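Pririmness Memory Cell: Setup and Care

Thank you for choosing the Pririmness cell from Jetitz. It comes out of our workshop in Wamthorpe ready to bolt together, and most customers have it standing and wired on the first day. The second day is for teaching positions, and we would gently ask you not to hurry that part, because everything the arms do afterward leans on it.

Start with the table. Check that the slats are free of grit and old tape, then set the fixture plate down on the left, square to the rail, and tighten its screws a little at a time, going from corner to corner.

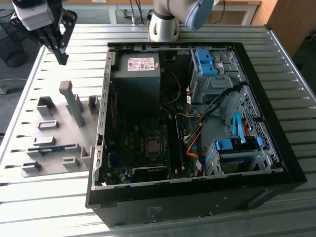 Teaching goes best with a real computer in place, and a retired office tower is just fine. Take off the side panel and lay the case on its side with the open face up, so that the arms can come at the board from overhead. Before you save any positions, have a good look at what crosses the inside of the case. With cables draped toward the middle of the motherboard, as they are in this tower, you will want a higher approach to the memory slots than the default, and a slow last stretch on the way down. Save the long slotted rail on the plate as your parking position for modules, and teach it with the same gripper fingers you plan to run.

Finger care is simple and takes five minutes. Stop the cell, lock it out, and wipe both fingers with a dry, lint-free cloth. Look along the gripping faces for shiny spots or nicks. We suggest a new pair after around 2,000 picks, and always as a pair, even when one still looks lovely. The Quiroga finger set (part 176) fits every Pririmness gripper we have shipped. After a change, teach the rail position again and run five slow cycles before going back to normal speed.
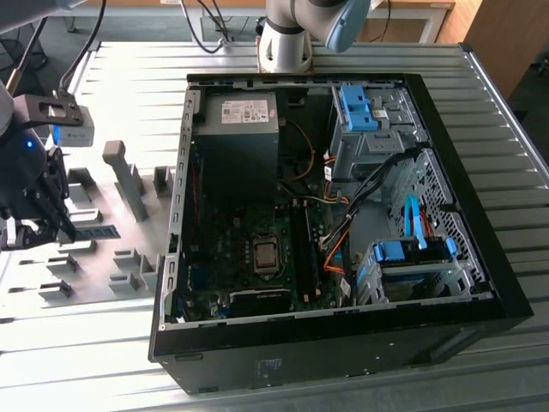

Gripper holding a memory module above the fixture plate, with the open tower alongside.

If modules start to sit crooked in the fingers, clean first, then check the fixture screws, and only then touch the saved positions. Write to the Wamthorpe service desk if it keeps happening, and please tell us your finger set and which position gives you trouble.

Page updated June 21, 2021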